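Access Networks, Unit 6: Sharing the Upstream in a Passive Optical Network
Handout for students, revised 28 February 2023

Before you read this handout you should be comfortable with the optical budget from Unit 5. We will use the same small network as before, the Fallcombe one, with one line terminal in the exchange and 16 subscribers behind one splitter.

1. Why upstream is the difficult direction

In the downstream direction life is simple. The line terminal (OLT) sends light, the splitter divides it, and every subscriber unit (ONU) receives everything. Each ONU keeps the frames which carry its own identifier and discards the others. Encryption protects the content, but you should remember that the light itself arrives at every home.

Upstream, all ONUs use the same wavelength and the same trunk fibre. If two of them transmit so that their bursts overlap at the OLT, both bursts are normally lost. The ONUs cannot hear each other, because the splitter sends very little light back toward the other branches. So the listening method that you know from old Ethernet is of no use, and the OLT must tell each ONU when it may speak.

2. Ranging

The homes are at different distances. A signal needs close to five microseconds for each kilometre of fibre, so a grant sent to everybody at the same moment is received at different moments, and the answers come back with double this difference.

The OLT measures the round trip for each ONU when it joins, and gives it an equalization delay. After this, every ONU behaves as if it were placed at the same distance -- the far one waits only a little, the near one waits longer.

Worked numbers. In the Dullberg branch, the round trip is measured as 235 microseconds. The network is set to a common value of 410 microseconds, which includes the fixed response time. The equalization delay is then 410 - 235 = 175 microseconds. Please do the same for the Indach branch, where the measured value is 224 microseconds. Write down the unit; in the last assignment many marks were lost in this way.

3. The quiet window

A new ONU has no delay value yet, so it could answer at a bad moment. The OLT therefore opens a quiet window, in which the units already in service do not send. New units answer there after a random wait. If two new units collide, they simply try again in a later window.

A quiet window costs capacity. If you open it too often, the working subscribers lose throughput and see more jitter. If you open it rarely, a customer who has just plugged in the box must wait. There is no single correct value, and in the lab you will try several.

4. Dynamic bandwidth allocation

A fixed share for each ONU is easy to build but wasteful, as most homes are silent most of the time. With dynamic allocation, the OLT changes the grants according to need. There are two ways to learn this need:

Status reporting: the ONU reports how many bytes are waiting in its queue.
Traffic monitoring: the OLT observes how many idle frames come in the grant, and guesses.

The first way is more exact, but the report is already a bit old when it is used. The Iyengar scheduler in our lab software uses status reporting with a guaranteed minimum for each queue. Voice queues get a fixed grant and do not take part in the competition.

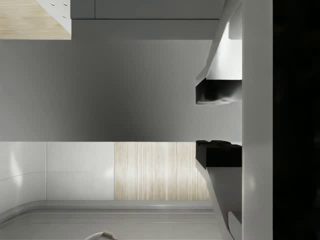

Fig. 6.3. Gripper fingers with black pads, computer rendering.

5. Guard time

Between two bursts there must be a short gap. The laser of the first ONU needs time to switch off, the laser of the second needs time to switch on, and the receiver at the OLT has to adjust its level, as a near subscriber can arrive much stronger than a far one. Short grants for many ONUs mean many gaps, and the efficiency goes down. Keep this in mind when you choose the cycle length in Exercise 3.

6. Exercises

Exercise 1. Calculate the equalization delay for the Indach branch.
Exercise 2. An ONU is moved to a longer drop cable but keeps its old delay value. Describe what happens to its neighbour in the schedule.
Exercise 3. Halve the cycle length in the Fallcombe model and plot delay against load. Comment on the shape of the curve.

Bring your plots on paper or on a laptop. The optical budget sheet from Unit 5 is needed again in Unit 7.

Related items
Unit 5: Splitters, Loss and the Optical Budget
Unit 7: Protection Switching in Access Networks
Lab guide: Installing the Iyengar Scheduler
Reading list for September intake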